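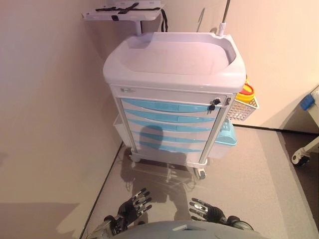 Figure 2.1 Medical cart with five blue-fronted drawers, with the robot's hands in the foreground.

Chapter 2
Opening a Drawer

The Desura class project gives each team one task: open a drawer on a medical cart and close it again. A person does this with little thought. For a robot, the task has to be split into steps that can be programmed and tested.

In this chapter you will:
locate a drawer front in a camera image
plan a path for one hand
set a limit on pulling force
record and sort your trials

Each team has 300 trials to use before the July review. Keep your Chapter 1 notebook at hand, as you will need the joint limits you measured there.

2.1 Before the Hand Moves

Look at the cart in Figure 2.1. The drawer fronts are curved, and the narrow top drawer has a lock with a key in it. Write down which drawer your team will try first and where the fingers should touch it.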